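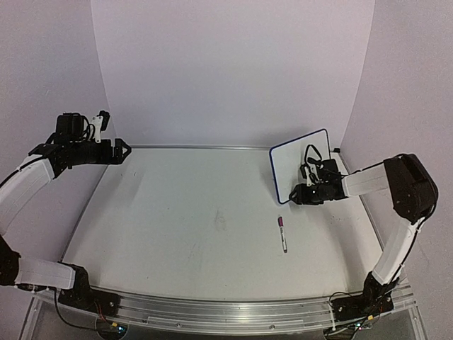

September 11, 2025

Adhesive shelf life, batch 291, continued from the previous page.

Opened the second tin of Justano hide glue pearls this morning. Same supplier lot as the first, stored in the cold cupboard. Colour slightly darker than the first tin. Smell normal. Weighed out 500 g, covered with cold water, left to swell until the pearls had no hard centre when cut.

Bath set to 60 °C. The bath reads high. Checked against the glass thermometer: display 60, glass 58. The correction on the lid label is from before the element was changed and is now wrong. I have crossed it out. Use 2 degrees until someone does a proper check across the range.

Lap joints cut from the Stotness beech, planed the same day, grain along the pull. Glued area 25 by 25 mm. Glue brushed on both faces, rubbed together, clamped. Kept the stock under the lamp for the first set. For the second set the stock was left at room temperature, to see how much the warming matters with this lot. It matters. The cold set gelled before the clamps were down on at least two joints, and the squeeze-out was lumpy along one side. I have marked those with a C in pencil and will pull them anyway.

Clamp pressure not measured. Raymonde Gosselin wants it measured. Agreed that it should be, but the load washers are with the Pryor rig and cannot come off until the creep run finishes. For now, same clamps, same hand, handle turned to the same stop. Treat comparisons between this page and anything done with the screw press as weak.

Pull test on the joints from the previous page (first tin, warm stock, conditioned in the humidity cupboard). Highest load 3328 N, failure in the wood, long splinters on one face. Remainder lower, mixed failure, wood and glue line. One slipped in the jaws and is void. Jaw faces are polished from use and want recutting or replacing. Put a strip of abrasive cloth under each face for the rest and had no further slips.

Taking the highest joint, 3328 over 625 mm² gives 5.3 MPa. Low for beech with hide glue by what I would expect, and the splintering suggests peel at the ends of the lap. The joint is single lap, so it bends as it loads. A block shear piece would be better. Tipene McKinnon has drawings for a block shear fixture from the Dindeo work, and has said he will look them out. Base plate may need redrilling for our crosshead.

Reheating. Part of the first tin's glue has been through the bath several times and is clearly thinner. Runs off the brush in a stream instead of a sheet. Kept a jar back for viscosity. The flow cup is clean and on the shelf over the sink; please do not use it for varnish again. I had to soak it overnight and there is still a ring in the outlet that I am not sure about. Ran water through it three times and the times agree, so it is usable for comparison.

Humidity cupboard held 65 per cent overnight. Salt solution topped up. Door seal is lifting at the bottom hinge corner, taped for now.

To do:
Pull both sets from the second tin after conditioning.
Viscosity on fresh and reheated, same temperature, same cup.
Bath check at 50, 60 and 70 against the glass.
Order jaw faces.
Ask Pryor side when the washers are free.

Leftover fresh glue poured into the flat tray and put in the fridge, labelled with the batch number. Discard if there is any mould on it.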